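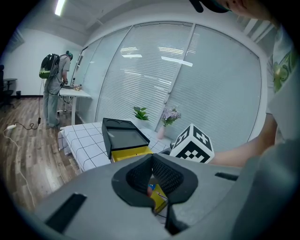

Peut-on garder une boîte de rangement ouverte sur le lit pendant qu'on trie une chambre ?

Le lit convient bien, à condition de tendre le drap avant de commencer et de poser la boîte à plat, couvercle relevé, assez loin du bord.

Juin, par la rédaction de la lettre Marinlow

La question revient souvent à l'approche de l'été, quand les locataires de la résidence Otavdale préparent leur départ ou changent de chambre. Le lit est la plus grande surface de la pièce et il évite de travailler accroupi. Un drap clair à quadrillage noir aide à retrouver les petits objets, qui se perdent vite sur un tissu à fleurs.

Pour les affaires de petite taille, une boîte noire à plateau intérieur suffit. On sort d'abord tout ce qu'elle contient, on essuie le fond avec un chiffon sec, puis on remet seulement ce qui sert dans le mois. Le reste part dans un sac à part, avec une étiquette. Comptez 20 minutes par boîte, un peu plus s'il y a des câbles à démêler.

Les plantes et les vases peuvent rester près de la fenêtre pendant le tri. Baissez les stores en début d'après-midi, surtout dans les chambres du côté Chisholm, où il fait plus de 23 degrés dès le matin. Un pot blanc marque facilement : passez une éponge humide avant de le déplacer.

Au sol, rangez les multiprises et les cordons le long du mur avant de circuler autour du lit. Le parquet des chambres se nettoie à la serpillière bien essorée, sans produit gras.

Les cartons pliés sont à retirer à l'accueil du bâtiment Allura, de 9 heures à midi, dans la limite de cinq par chambre. Les boîtes dont vous ne voulez plus peuvent être déposées au même endroit, vides et fermées. Elles y restent trois semaines à la disposition des autres résidents, puis partent à la ressourcerie.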